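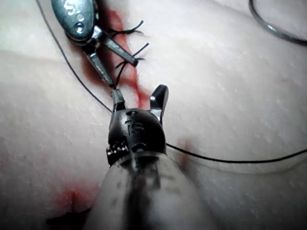

Prileo Teaching Console – Operator's Guide
Section 6: Recording a suturing task by remote control
Prepared by Povilas Butkienė, revised July 2025

6.1 Before you start

This section covers recording interrupted stitches on a practice pad with two arms. You must have finished the arm calibration in Section 4. If either arm has been moved on its base since then, calibrate again.

1. Fix the pad to the tray at all four corners. A pad that slides will spoil the recording even if the stitch is good.
2. Fit the needle driver to the left arm and the grasper to the right arm. Turn each collar until it clicks.
3. Switch on the wrist cameras and wipe the lenses with the cloth supplied.
4. On the console, choose New task, then Suture – two arms.
5. Set the motion scale to Fine. The number shown should be 119. Do not use Coarse for needle work.

Caution: Keep hands out of the tray while the green lamp is lit. The arms follow the console handles at once.

6.2 Picking up and placing the needle

6. Press and hold the left pedal to take control. Both arms stay still until the pedal is fully down.
7. Close the driver on the needle well back from the point. Check the grip in the wrist view as well as the main view.
8. Bring the point to the pad close to the edge of the cut and stop.
9. Press Mark. The console stores this as the start of the stitch.

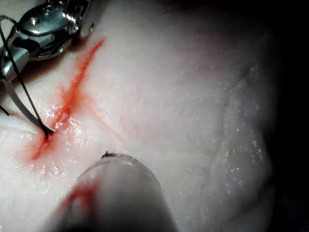

Figure 6-2. Needle point at the pad, beside the incision.

10. Turn your wrist to drive the needle along its own curve. Do not push it in a straight line, as this bends the needle and teaches the arm a poor path.
11. If you need to rest your hands, release the pedal. The recording pauses and the arms hold position. Move the handles back to a comfortable place before you press the pedal again.

Note: A pause does not count as an error. Short pauses are removed when the file is saved – long ones are kept and shown in grey on the timeline.

6.3 Lifting the edge and passing the thread

12. Use the grasper to steady the edge of the cut next to the needle. Grip pressure is limited to 700 on the console scale. If the bar turns amber, ease off.
13. Keep the spare thread in an open loop, clear of both sets of jaws.
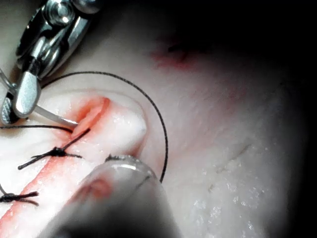

14. Draw the needle through, pull the thread until a short tail is left, and tie the knot in the way you normally would. The system does not need a particular knot, but use the same one throughout a set.
15. Trim the tails and press Mark again to close the stitch.

Caution: Never drag a tight thread sideways across the tray. If it catches, release the pedal and free it by hand with the arms locked.

6.4 Saving and checking

16. Press Stop, then give the recording a result: Good, Usable or Discard. Be strict. Failed stitches marked Good will be copied by the arm.
17. Play the recording back at half speed and check that both wrist views are complete.

One storage card holds 800 stitches. For replacement needles, order part 172.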